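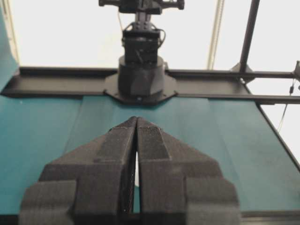
*Cell Maintenance Group, Nirby Robotics Laboratory, Sturnville*

**Figure 2.** Wrist view from the near arm of the Costa cell, fingertips nearly touching. The second arm stands on its mounting plate at the back rail.

### 3.2 Looking after the fingers

We have grown rather fond of the wrist view in Figure 2, and most of our upkeep of the Costa cell now begins with it. With the gripper brought nearly shut, the narrow gap between the fingers should line up with the base of the far arm, and a finger that has worked itself a little crooked on its mount shows up there well before it spoils a grasp. We check this every 8 hours of running time, usually over the first coffee of the shift.

The textured strips along the tops of the fingers get a wipe and a good look at the same check. Over the period covered by this paper, which closed at the end of February, we logged 529 checks in all, and 233 of them ended with somebody reaching for a screwdriver (mostly for a very small turn!). The Flestitz log sheet has a line for each finger, left and right, and we would gently urge other groups to keep the two apart as we did, having mixed them up for longer than we care to admit.

Creases in the teal table covering are smoothed by hand before the arms are homed. Cables on the far arm are looked over last, with the power off, following the order given in Section 3.4.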